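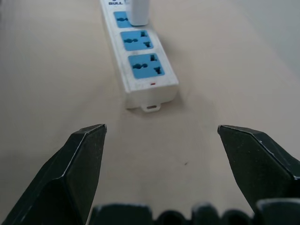 White power strip with light blue socket panels, on the desk

Ondstead sit-stand desk, 11 months on

I bought the Ondstead for a box room that doubles as an office. Putting it together took most of an afternoon, and the leg bolts needed a longer Allen key than the one supplied. It goes up and down quietly. At full height it wobbles a bit when I type, less so since I tightened the feet. The cable tray is too shallow for a big plug. I looked at the Wirow as well but it was 16 cm too wide for the alcove. Four stars.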